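Gririk two-finger gripper, three weeks in

I wanted to like the Gririk from the moment it came out of the box, mainly because the box had a handle. It replaces the old Vudara on our small arm at Hirkthorpe, where the job is picking up light things in awkward wrapping and putting them down somewhere else. Glamorous it isn't.

Fitting took 50 minutes. The booklet allows for a good deal less, but whoever wrote it has plainly never had to find the right hex key in our workshop. The controller saw the gripper on the second restart and has been civil to it ever since.

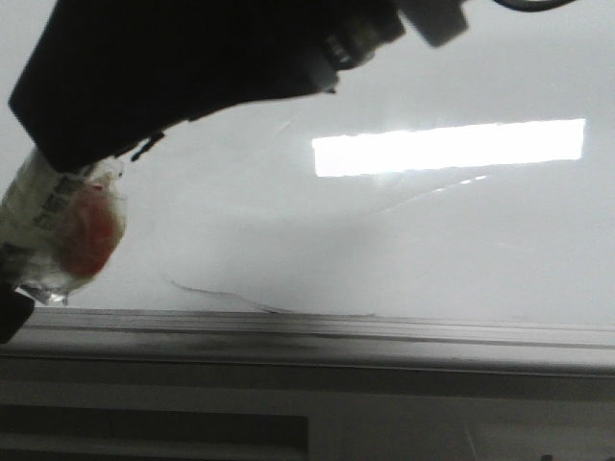 Words: 243 | Filed under: Grippers

Clear plastic packets are what I bought it for, and they are horrid things to grip. They crinkle, they shine, and the camera has to make sense of them on a glossy white surface with the ceiling light bouncing back at it. The Vudara used to squeeze as if settling a grudge. With the Gririk you get 4 force settings, and the lowest is gentle enough for a wrapped sweet. Setting 2 is where I leave it.

Complaints, then. The housing is bulky and blocks a fair bit of the camera's view as it comes in from the top. The fingertips are black, the body is black, and so is the tiny tab on the underside. Usa Pongsiri had hers from Rungrueang with a paler set of tips, which I'd have paid extra for had anyone asked me.

The makers promise up to 300 picks an hour. I run ours slower and sleep better.

Four stars. The handle on the box has since come off.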